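2 min read

January 15, 2026

Cable day again

Back on the two-arm cell this morning. It has been bugging me since before the break - the left purple cable had started pulling at the camera bracket every time the elbow went past a certain point, and you could see the picture jump. Not much, but enough that the calibration kept wandering off, and I was so tired of redoing it.

So I unclipped the whole run on the left arm, from the bracket all the way down past the elbow, and laid it again with more slack. I left a nice fat loop hanging below the base this time. Skirnik (the white clips, that's where we order them) changed the shape of theirs in May and the new ones grip better but are murder on the fingertips. I broke 2 just getting them open. There goes my thumbnail!

While I was in there I did the base bolts on both sides, and the left shoulder had a bit of give in it. I don't love that. The Rorken manual says to check them every 600 hours and I'm pretty sure the counter was well past that, so that one's on me. I wrote 3000 on the sticky note as the hour mark for the next big service and stuck it on the cabinet door, where I will stop noticing it by next week.

Then the part I like. I put the grippers back to 200 on the force setting, same for both, and tried a shared hold with the flat black board, left gripper on one end and right gripper on the other, up over the middle of the table. If the two arms disagree about where they are, a stiff board is a quick way to find out. I left the tray of toy food in its corner, too lazy to move it, and the tabletop could really use a scrub one of these days.
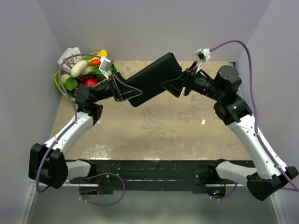
Still to do

The right cable. It goes up in that big arc from the bracket and I want it lower, but I ran out of clips, so an order went in to Skirnik after lunch. Need to ask Stullach if they still sell the gripper fingers in pairs. Also the Chae software wants an update and I keep clicking "later" - maybe tomorrow, if the coffee machine is working.

Contact | © 2026 | Back to top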